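Jan 31, 2020
By the course instructor, Intro to Shop Layout and Small Retail

Handout 4: Counters, tables and where people put their stuff down

Okay, so last time we ran out of minutes before I got to the part I care about most, and I promised I'd write it up. Grab a coffee. This one is longer than the last handout, but it's mostly me telling stories, and only the bits under "For your floor plan" will come back in the project.

The subject is flat surfaces in a shop. I know, I know. But think about the last place you bought something from. You came in, you looked, you picked a thing up, and then at some point you had to put something down - your bag, your phone, the thing itself, a kid's mitten. Where did it go? If the answer is "the floor" or "I held everything in my teeth," then the shop got that part wrong, and you probably left a little sooner than you would have.

I worked the counter at Tulleo for most of my twenties. Tulleo sold yarn, buttons and ribbon, and it was a long skinny room with the counter at the back. When I started, every single inch of that counter had something on it. Needle gauges, a jar of free buttons, a spinning rack of patterns, a bowl of wrapped candies that had fused into one candy. Customers would come up with an armful of yarn and just stand there looking for a gap. They'd balance skeins on top of the pattern rack! Things rolled off all day long.

Then in November, right before the holiday rush, the owner cleared the whole thing off to repaint the wall behind it and never put the clutter back. I thought we'd lose all those little add-on sales. What I saw from behind the register was people spreading out. They'd lay four colors side by side and move them around, and then they'd go back for a fifth one because now they could see the gap in their own stripe. We hadn't given them any more yarn to look at. We'd given them a place to look at the yarn they already had in their hands.

So, first idea of the day, and please write it down somewhere: a clear surface is doing a job. In your floor plans you all draw shelves beautifully, and you all forget the landing spot. (I forgot it too, for years, so no judgment.)

There are three kinds of surface I want you to be able to tell apart. The names are mine and you won't find them in the textbook, so don't go looking.

The display surface is where the shop puts things. The landing surface is where the customer puts things. The working surface is where the staff does something - wrapping, cutting, measuring, writing up a slip. Trouble starts when one table tries to be all of them. A display surface creeps. You add one basket, then a sign for the basket, then a second basket because the first one sold well, and by spring the landing spot is gone and the person at the register is wrapping a lamp on top of the stapler.

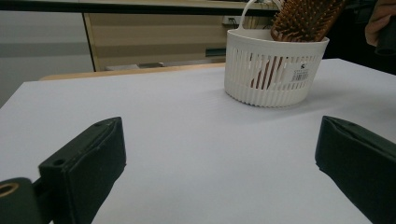 Color comes into this more than you'd expect. A pale top makes most merchandise easier to read, and it also shows every scuff, coffee ring and pen mark, so somebody has to wipe it down. A dark top hides the pen marks and shows dust, and small dark items vanish on it. Shiny tops throw the ceiling lights right back in your face, especially if you've got spotlights, and customers will tilt their heads like confused puppies trying to see past the glare. I lean toward pale and matte for a landing surface, and I'll argue about it happily in office hours.

Height next. Don't guess at this - go measure surfaces you like. Take a tape measure to the kitchen counter at home, the desk at the library, the shelf where you drop your keys. Write down which ones felt easy and which ones made you hunch. Standing and sitting are different problems. If a customer in a wheelchair can't use your only landing surface, then you don't have a landing surface, you have a wall with a top on it. Every plan you turn in needs a lower section that people can roll right up to, and it can't be the spot where you stash the recycling. Check the accessibility rules that apply where your shop would be, and put the source in your notes.

The Stillell case

Some of you asked about Stillell, the stationery shop I keep bringing up. The reason I like it as a case is that they did nearly everything right and still had a line out the door for the wrong reason. Lovely wide counter, pale top, good height. But it sat directly across from the entrance, maybe a couple of steps in, so anyone who stopped to put a bag down was blocking everyone behind them. People felt that pressure at their backs and hurried. Pens got tried once, quickly, and put back.

They moved the testing table off to the left, around a bookcase, where you couldn't see it from the door. I was sure it would flop because you had to find it. But once you were there, you were out of the way, and you could scribble for as long as you liked. The staff had to go and refill the scrap paper far more often, and I count that as a good sign. The old counter stayed where it was and became strictly pay-and-go.

What I'd like you to take from Stillell is that a landing surface needs a bit of shelter. Think of how you pick a table in a cafeteria. Hardly anyone grabs the one in the middle of the walkway first.

The MacDonald case

MacDonald was a hardware store, and it's the messier example. They had a cutting bench for rope and chain, a real working surface, scarred all over, and customers kept using it as a landing surface because it was the only flat thing in the building. You'd have somebody's paint cans sitting right where the chain needed to go. The staff put up a sign. Then a bigger sign. Then a sign with a drawing on it.

Signs didn't do it. What helped was a plain little shelf bolted to the end of the bench, a step before you reached it, just deep enough for a basket. People used the shelf because they got to it first. That's the whole trick, and I've seen it work in a bakery and a bike shop as well. If people keep putting things in the wrong place, look at what they pass on the way there and see if you can give them something earlier.

I have a soft spot for that shelf. It was ugly. It was held up with mismatched brackets and I think about it more than I think about some of my relatives.

For your floor plan

Mark every surface with a D, an L or a W. If a surface has two letters, write a sentence on who gets it when the shop is busy. If you've got no L at all, go back and start again, sorry!

Draw the path from the door to the first L. I want to see whether a person standing there with a bag and a stroller would block the way. Use the same scale as your wall drawing, please - last term I got a lovely plan in which the counter was longer than the building.

Pick a top for each surface and say how it gets cleaned and by whom. "Staff" is not an answer, tell me when in the day it happens.

Find one real shop and sit or stand in it (buy something, be polite) and sketch where people put things down. Don't photograph customers. A page of messy arrows is fine, and I actually prefer it to the tidy ones.

Length is up to you, but 5 pages is plenty, counting the sketches.

A question that came up after class: does any of this matter for a market stall, or a pop-up with one folding table? Yes, even more. With one table you're tempted to cover it to the edges, and then there's nowhere to open a wallet. Keep one corner bare. When I helped out at the Cirkus craft fair we marked our corner with masking tape so we'd quit filling it with earrings, and I still caught myself sliding a tray over the line twice before lunch.

Next time we're on lighting, so bring a flashlight if you have one, and reread the part about glare before you come. The sample plans are in the folder outside my office. Please put them back in order.

134 shares
3 comments

Related handouts
Handout 3: Doors, thresholds and the first few steps
Handout 5: Lighting a small room without cooking everybody
Worksheet: Drawing to scale with a cheap ruler
Reading list for the floor plan project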